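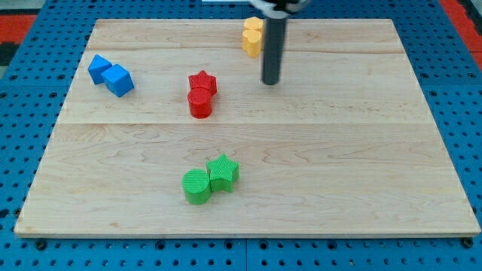
Toy firm hands colour sorting to robot arms as packers move to new roles

Wed 12 November

Workers at the Korletey toy works in Rirside no longer spend their shifts sorting small blocks by colour. Two robot arms have taken over most of the job, and the people who used to do it have been moved to checking, mending and packing.

Korletey makes shape and colour sets for nurseries and primary schools. The pieces come off the printing machines in mixed trays and have to be sorted before they are boxed. Until June this was done by hand at a long bench beside the packing line, by a team working in two shifts.

The arms were supplied by Drustitz, an engineering company that fits out small factories. Each one works over a wooden board on a blue bench top full of holes. The arm comes down from above, moves the cubes, cylinders and stars one by one, and puts pieces of the same colour together. When a group is complete it goes into a box and the board is used again.

Korletey said the two arms now sort about 1000 pieces an hour between them. The old bench managed 755 on a good day, with four people at it. The arms are slower than a person on any single piece but they do not stop for breaks, and most of the gain comes from the early evening, when the bench used to be short of staff.

No jobs have been lost so far. The firm employs 85 people and signed an agreement with staff in the spring which rules out redundancies linked to the new equipment until the end of next year. Those who worked at the sorting bench were offered retraining on full pay. Most took it. A few asked to go to the warehouse instead, and one retired.

The new work is different. Each arm has a minder, who loads the pieces, watches the screen and steps in when something goes wrong. Stars give the most trouble. Their points can catch on a neighbouring piece, and if the arm takes hold at a bad angle the star can turn as it is lifted. Cubes and cylinders are easier. Minders keep a log of every stop, and Drustitz uses it to adjust the settings on its weekly visit.

Staff who spoke to us had mixed views. Several said their wrists and shoulders felt better for not reaching across a bench all day. One packer with long service said she had been dreading the change and would not now go back. Others missed the company. The sorting bench was where people talked, and a minder sits alone for much of the shift with a guard rail on one side and a wall on the other. After complaints in the first weeks, the firm turned the two stations so that the minders face each other, and shortened the spells at the screen.

Pay has been another sore point. Minders went up one grade, which added a little to their hourly rate, but sorters had been paid a bonus for every full crate and that has gone. Some of those on the late shift say they are slightly worse off as a result. Korletey said it had agreed to look at the figures again in the new year. The staff group wants the bonus replaced with a fixed weekly sum and says it has put this in writing.

There were teething problems over the summer. The first boards were painted white, and under the factory lights the arm's camera sometimes mistook the glare for a yellow piece. Plain pale wood worked better and was cheap to replace. The lights over the stations were changed at the same time. For most of July one arm was out of use while a worn part was sent back, and the old bench was brought out of storage to cover.

Faulty pieces are still picked out by eye. The arms can tell one colour and shape from another but take no notice of a rough edge or a split layer, so a person checks every box before it is sealed. The firm says it has no plans to change this. Returns from schools have stayed at the same level as last year.

The next step is a third arm, to be placed at the end of the Cirneda line, where larger sets for special schools are put together. These boxes hold a mixture of colours chosen to order, and the job is harder to hand over because the list changes with every customer. Drustitz is to run a trial on one shift only. Staff on the line have been told that they can ask for the trial to be stopped at any time if they think it is unsafe or is making their work harder.

Training for that trial begins after the Christmas break. Places will go first to people already on the Cirneda line, then to anyone else on the shop floor who applies. The course lasts a week and covers loading, safe stopping, clearing a jam and writing up the log. Applicants do not need any experience with computers.

Korletey has also opened the sorting area to visits from other small manufacturers in the Rirside area. Visits take place in the mornings, by arrangement with the works office, and visitors must wear closed shoes. School groups cannot be taken at present, but the firm hopes to offer this once a viewing window has been put in beside the packing hall.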